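Reopening a civil case after records turn up
Posted 21 October 2020 in Courts and Procedure

Elsie Sowerby
My brother lost a civil suit against the county jail in Wadach in May. He has now been told that the jail had an incident log his lawyer asked for in writing and never got. The lawyer has since retired. Can he ask for a new trial, or is it too late? The judgment was for the defense, and he was billed $2000 in costs.

Santoso
It depends on your state. In a lot of courts the time for a plain new trial motion is short and has likely passed. A motion for relief from the judgment is a different thing and usually allows longer. He will need 3 items to start: the written request, the response to it, and something showing the log existed at the time. Get the docket sheet from the clerk first — it lists what was filed and when.
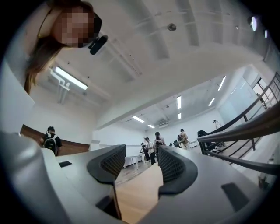
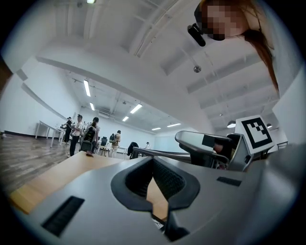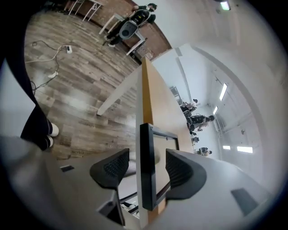

Also ask the old lawyer for the full file. Retired or not, he should have kept it or passed it to someone. Put the request in a letter and keep a copy. The costs are a separate matter, and filing a motion does not by itself stop collection.

Trollance
Had the same in Skonodville. Took 2 hearings and we lost, the judge said the papers wouldn't have changed anything. Talk to a lawyer before you pay any filing fee.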